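撮影用LED面光源 Aveck 製品案内

Aveckは、映画、テレビドラマ、配信番組等の撮影現場における使用を想定した、据置型および吊下型兼用のLED面光源です。株式会社ジャーハム(Jerham)が設計、製造および保守を行い、製作会社、撮影所、照明会社ならびに映像系の教育機関に対して販売および貸出を行っております。本ページでは、製品の構成、主な機能、設置および運用上の留意事項、貸出条件、保守の取扱いについてご案内いたします。

製品の概要

Aveckは、屋内セットにおける人物の主光および補助光として設計されています。発光面は平板状で、前面に着脱式の拡散板を備えます。色温度は電球色相当から昼光色相当まで連続して変更することができ、明るさの調整は消灯直前の低い領域まで滑らかに行えます。台詞のある場面での使用を考慮し、本体の冷却は自然空冷を基本としております。高出力で長時間点灯した場合に限り、補助ファンが作動します。同時録音を行う現場では、操作部の設定により補助ファンを停止することができますが、その場合は出力の上限が自動的に引き下げられます。出力の変化が撮影の途中で生じないよう、本番前に静音設定へ切り替え、明るさを確認したうえで収録を開始してください。

本製品は屋内専用です。雨、霧、飛沫のかかる場所、または結露の生じる環境では使用できません。スモークを使用する場面では、発煙機の吹出口を本体の通気口へ直接向けないようお願いいたします。油性の発煙液をご使用になった場合は、返却時にその旨をお申し出ください。

製品の構成

標準構成には、灯体、電源部、操作部、前面拡散板、側面遮光羽根、取付金具、電源ケーブル、接続ケーブルおよび収納ケースが含まれます。灯体と電源部は分離しており、電源部を床面に置いたまま灯体のみをスタンドまたは天井バトンへ取り付けることが可能です。

調光卓Horganは別売の制御機器です。1卓で最大4台のAveckを接続し、明るさおよび色温度を個別に、または一括して変更することができます。制御出力は2系統を備え、主光側と背景側を分けて運用する場合に、片方の設定を保持したまま他方を調整することができます。記憶した設定は電源を切った後も保持されます。場面番号およびカット番号を付して保存する機能がありますので、撮影順が台本の順序と異なる場合、また後日に追加撮影が生じた場合にも、当日の照明条件を呼び出すことができます。

拡散枠Lerkisは、人物の寄りの撮影において光をさらに柔らかくする必要がある場合に使用する、布張りの大型枠です。専用の張り布には薄手と厚手があり、枠への取付けは周囲の留め具で行います。Lerkisは灯体に直接固定せず、独立したスタンドで支持してください。灯体の取付金具は、枠の荷重を支えるようには設計されておりません。

主な機能

低速度から高速度までの撮影において、画面に明滅が現れにくい点灯方式を採用しております。ただし、高速度撮影機の機種および設定によっては、ごく低い明るさにおいて濃淡の縞が生じる場合があります。該当する撮影を予定されている場合は、事前に貸出窓口へご連絡のうえ、実際に使用するカメラによる試験撮影を行ってください。試験撮影用の機材は、弊社の検証室にて無償でお使いいただけます。

色の補正については、緑から赤紫の方向への微調整機能を設けております。既存のセット照明や、実景に含まれる蛍光灯などの光と混在させる場合にご利用ください。補正値は操作部の表示部に常時示されます。複数の灯体を並べて使用する場合は、補正値が揃っていることを本番前にご確認ください。

効果点灯の機能として、稲光、テレビ画面の反射、炎の揺らぎ、通過する車両の前照灯に相当する変化を内蔵しております。変化の速さ、強さ、不規則さは操作部から設定します。強い点滅を伴う効果を使用する際は、出演者、撮影スタッフおよび見学者に対し、点灯前に必ず周知を行ってください。完成作品における点滅表現の取扱いについては、放送局または配信事業者が定める基準に従い、製作者側で判断していただくものとします。

設置に関する留意事項

設置および撤去は、照明業務に従事する方、またはその監督下にある方が行ってください。スタンドに取り付ける場合は、脚部を十分に開き、適切な重りを載せたうえで、灯体の高さを徐々に上げてください。人の通行する動線に接続ケーブルが横断する場合は、ケーブル保護材を使用してください。

天井バトン等へ吊り下げる場合は、取付金具のほかに落下防止ワイヤーを必ず併用してください。落下防止ワイヤーの取付位置は、灯体背面に刻印で示しております。刻印以外の箇所へワイヤーを掛けることはできません。吊下げに用いる設備の耐荷重については、撮影所または会場の管理者にご確認ください。

電源は、空調設備や電熱器具と共用しない回路から取ることを推奨いたします。発電機を使用する場合は、電圧および周波数が安定してから電源部を接続してください。電源部の通気口を布、台本、衣装箱等でふさがないでください。停電または遮断器の作動により消灯した場合は、操作部の出力を下げ、電源部のスイッチを切ってから復旧作業を行ってください。

小規模セットおよび小道具撮影での使用

本製品は人物撮影を主な用途としておりますが、食卓の手元、手紙、装身具その他の小道具を単独で撮影する、いわゆるインサート撮影にも使用されています。この場合、被写体までの距離が短くなりますので、前面拡散板を装着し、出力を低めに設定したところから調整を始めてください。遮光羽根を閉じることで照射範囲を狭めることができますが、完全に閉じた状態での連続点灯は避けてください。

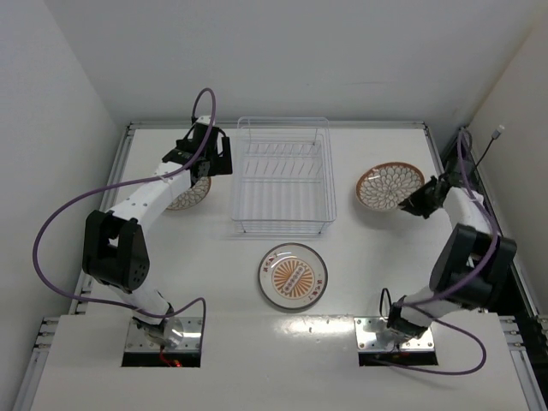
インサート撮影における露出は、被写体そのものの明るさに加え、周囲の面からの反射によって大きく左右されます。とりわけ明るい色の囲いの中では、光が壁面と天面の間で繰り返し反射し、影が想定より浅くなることがあります。写真のように、白い天板を白い壁が囲み、その上に食器と透明の水切りラックが置かれた空間では、透明な部材の輪郭が背景に溶け込みやすくなりますので、片側の遮光羽根を絞り、画面の外に黒い板または布を立てて輪郭に暗部を与える方法を推奨いたします。食器の縁に生じる光の映り込みは、灯体の高さを変えながらカメラ側で確認し、位置が定まってから色温度の調整に移ってください。測光は被写体の位置で行い、白い面のみを基準とした自動露出は使用しないことをお勧めします。

インサート撮影を本編と別の日に行う場合は、Horganに保存した本編の設定を呼び出したうえで、明るさのみを改めて調整してください。色温度と補正値を据え置くことで、編集時における色の差を抑えることができます。

貸出および購入の手続

貸出をご希望の場合は、所定の申込書に作品名または企画名、使用場所、使用期間、必要台数、搬入方法および現場責任者の連絡先をご記入のうえ、貸出窓口へご提出ください。作品名を公表前に開示できない場合は、仮題での受付が可能です。申込書に記載された情報は、機材の手配および緊急時の連絡以外の目的には使用いたしません。出演者名の記載は不要です。

予約の変更または取消しは、搬出準備の開始前までにご連絡ください。搬出準備の開始後に取消しとなった場合は、契約書に定める費用を申し受けます。天候、出演者の体調等により撮影が順延となった場合の取扱いは、他の予約状況を確認のうえ個別にご案内いたします。8月は連続作品の撮影が重なり、長期の予約が集中する傾向にありますので、早めのご相談をお願いいたします。

購入をご希望の場合は、使用環境を伺ったうえで見積書を作成いたします。教育機関による購入については、納品時に取扱説明を行います。説明の対象者は、機材を管理する教職員および実習を担当する講師の方とし、学生の方の同席も可能です。

保証および保守

購入品の保証期間は、納品日から2年間とします。保証の対象は、取扱説明書に従った通常の使用において生じた灯体、電源部および操作部の不具合です。前面拡散板、遮光羽根、Lerkisの張り布およびケーブル類は消耗品として扱い、保証の対象に含まれません。改造、分解、指定外の電源の使用、落下、浸水に起因する故障は、保証期間内であっても有償での修理となります。

長期にわたり使用する機材については、6か月ごとの定期点検を推奨しております。点検では、発光面の明るさのむら、色のずれ、補助ファンの動作、接続端子の緩み、取付金具および刻印部の変形を確認し、結果を点検票として発行いたします。複数の灯体を組で使用されている場合は、できる限り同時にお預けください。灯体間の色の差を測定し、必要に応じて調整を行います。

使用中に異音、異臭、意図しない明滅または表示部の異常が認められた場合は、直ちに使用を中止し、電源ケーブルを抜いたうえで保守窓口へご連絡ください。現場での分解は行わないでください。貸出品については、代替機の手配が可能かどうかを速やかにお知らせいたします。

撮影当日の保管にあたっては、灯体が十分に冷えたことを確認してから収納ケースへ収めてください。拡散板の汚れは乾いた柔らかい布で拭き取り、溶剤や研磨剤は使用しないでください。

本ページに記載の仕様、構成および条件は2022年10月15日現在のものであり、改良その他の事由により予告なく変更することがあります。契約に際しては、最新の仕様書および契約書の記載が本ページの内容に優先します。

お問い合わせ:株式会社ジャーハム 映像照明機器部 貸出窓口・保守窓口 | © Jerham 無断転載を禁じます | ページの先頭へ戻る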